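Prondon Revises Finish and Dimensions of Sutherland Wicker Basket Range

February 8, 2022 – Prondon today released revised specifications for Sutherland, its range of rectangular woven wicker baskets for shelf and tabletop storage. The revision covers rim construction, base weave and stain. It applies to all units shipped under item numbers ending in R. Existing item numbers will remain orderable until current stock is exhausted.

The Sutherland range is used mainly for toy storage in preschools, waiting areas and family homes. The baskets are open-topped and are normally set out in pairs, with one basket holding the toys in use and a second kept empty for sorting and rotation. Both baskets in a pair are supplied in the same stain and from the same production batch.

"The complaints we logged were almost all at the rim," said Solange Penner, product manager at Prondon. "Adults lift a full basket by the edge, and the outer binding takes the load. The revised rim has a second wrap and is fixed at closer intervals."

In load testing carried out for Prondon by Gusov, 24 baskets were lifted by the rim and set down 1414 times each while filled with mixed soft and molded toys. No binding separated during the test. Two units showed surface cracking in the stain at the corners, and the corner soak time has been extended as a result.

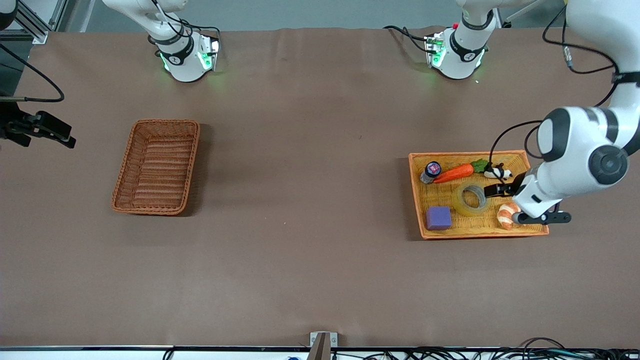
The base of each basket is woven with ridged slats. The ridges keep small toys from sliding to one end when the basket is carried at an angle, and they allow crumbs and grit to be shaken out. Prondon recommends a dry brush for routine cleaning and a damp cloth where needed. The baskets should not be immersed.

Stain is now limited to a single reddish brown. The former gray and natural finishes have been withdrawn. Color will vary between batches – customers adding to an existing set should quote the batch number printed on the original packing slip.

Nesting clearance is unchanged. Revised baskets will stack inside earlier Sutherland units of the next size up, but not inside units of the same size. Outer cartons hold 40 baskets, and mixed-size cartons are no longer offered.

"We asked for one thing, a basket a four-year-old can tip out without scratching the table," said Dwight Hiebert, purchasing lead at Trarnska, which operates preschools and has ordered 156 of the revised baskets. "The underside is smoother than on the old ones."

A lidded version is in preparation, with samples available to trade customers from July. Pricing for the lidded version has not been set.

Trade orders and sample requests: Marlene Girard, Sales, Prondon
Technical questions: Ghislain Caron, Materials, Prondon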